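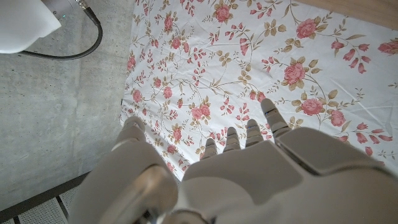
I own one floral tablecloth, and I've decided to stop saving it for company.

I know, big news. But I grew up in a house where the good cloth lived in a drawer with tissue paper and came out maybe 2 times a year, and everybody ate with their elbows tucked in like they were on a bus. The rest of the time we had wipe-clean plastic. I hated that plastic! It stuck to your forearms in the summer and it smelled like a new shower curtain until the day it got thrown out.

So when I finally bought a real one (a big cotton one, roses all over, the kind of thing my sister calls "aggressively grandma") I did exactly what my mother did. I folded it up and put it away. It sat there from March until the end of the year, and I ate my toast over bare wood and felt sensible.

What changed my mind was a talk with Orathai Mahawong, who used to run the linen stall at the Skarnesthorpe market. I was fussing over a table runner and asked her how to keep it nice. She looked at me like I'd asked how to keep bread nice. "You wash it," she said. She told me she had roughly 120 cloths at home and used every one of them, stains and all, and the ones with the most wear were the ones her kids fought over.

I went home and got the roses out.

And you know what? I like my breakfast more. It's the same toast and the same slightly burnt coffee, but there's a pattern to stare at while I wake up, and a busy pattern at that, which I'd argue is the whole case for florals. People say plain linen is more tasteful, and sure, it looks lovely in a catalog, but spill one drop of tea on it and that's all you'll ever see again. Put the same drop down among a bunch of pink flowers and tan leaves and good luck finding it.

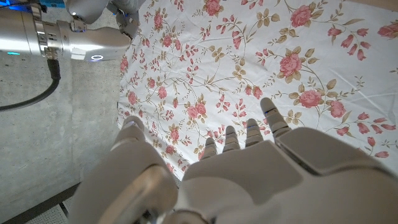

Pink roses, tan leaves, and a few wrinkles in the cloth.

Which brings me to ironing. I don't do it. I used to think a cloth with creases was a confession of some kind, but I've come around to creases. A perfectly flat tablecloth makes me nervous, like I'm about to be handed a menu. If you really can't stand the folds, hang the thing up damp and give the edges a tug, and then please go do something fun with the rest of your evening.

My sister still says it's too much. She's coming for lunch on Sunday and I'm serving beets.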